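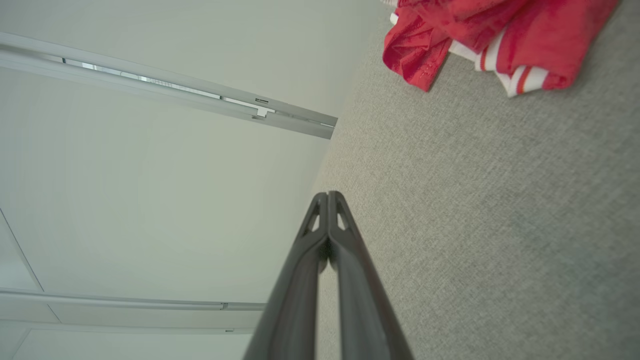
Home Projects Datasets Notes Contact

# Drundbridge Laundry Demos

README, last touched 11/9/24

Hi! This is the readme for my clothes-folding recordings, which I've been meaning to tidy up since February. If you got here from the Gillstead page, you're in the right spot, and the download is the same one they link to.

The short version: I drive two arms by hand from a pair of leader arms, the follower arms copy me, and everything gets saved so a policy can learn from it later. The clothes are ordinary clothes. I picked things I'd have to fold anyway (my partner has views on this) and I've tried not to pick only the easy ones.

## What's in it

Every episode is one attempt at one garment, start to finish. You get the wrist views, the head view, joint positions for both arms, gripper opening, and a line of text with the instruction I was working to. Instructions are plain, stuff like "fold the red jersey" or "straighten the sleeve". I wrote them before recording and didn't go back to polish them, so spelling wanders a bit. Colour is always spelled with a u, if you're searching.

Most sessions have 20 episodes. A session ends when I get sloppy, and you can hear it coming in the joint data: lots of little corrections near the end of a grasp. I've left those in!

## The jersey set

Jerseys took me far longer to get the hang of than tea towels. The cloth is slippery, it has trim that wants to curl, and if you pinch in the wrong spot you pick up both layers when you only wanted the top one. My advice if you're recording your own: go in low with the fingers apart, close slowly, then lift a tiny bit and look before you commit. I re-did the first 7 episodes after I worked that out. The old ones are in a folder called early, in case bad grasps are useful to somebody.

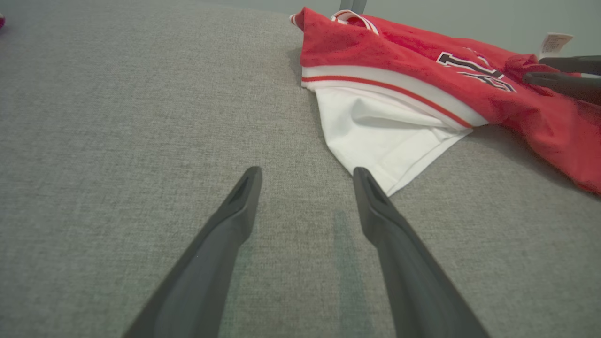
*Wrist view, jersey set. Red cloth bunched up, striped white trim along the edge, fingers open.*

The lettering on the shirt gets folded into all sorts of shapes, so please don't use this set for reading text. I had one email asking about that and the answer is still no.

## How I drive it

I sit to the side and watch the table directly, with the head view on a screen for when an arm blocks my sight line. I tried using only the screen for a while and my depth judgement was terrible. Leader grippers are spring-loaded handles, and after 100 squeezes your hand knows all about it, so take breaks.

Both arms are live the whole time. If one isn't needed I just park it, and it still gets logged. Some people trim those stretches out. I like them, because knowing when to keep an arm still is half the job with cloth. 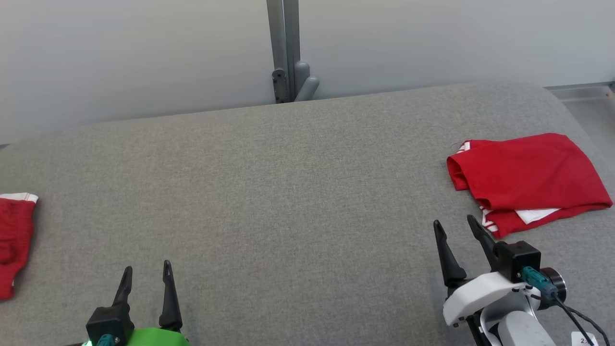

*Head view: both grippers open, the right one just short of the trimmed hem.*

## Known problems

- Wrist and head streams can drift apart by 2 frames in long episodes. The timestamps are right, so align on those and ignore the frame index.
- Gripper opening is in raw units. Conversion script is in tools, and it's ugly.
- Success labels are mine alone and I'm a generous marker. "Folded" means I'd put it in a drawer.

## Using it

Do what you like with it, and mention Drundbridge if you publish. The loader started life as the Ait Ali one and I've hardly changed it, so their docs will mostly get you through. There's a smaller mirror at Lilach if the main download is crawling.

Comments

**foldfan**: Thanks for keeping the early folder. Trained with and without it and I'm keeping it in.

**tabletop_mo**: Any plans for socks?

**author**: Yes, over the winter, once I've fixed the stream drift.

**quietloop**: Loader falls over on my machine if the path has a space in it. Renamed the folder and it went fine.

Previous Next Back to top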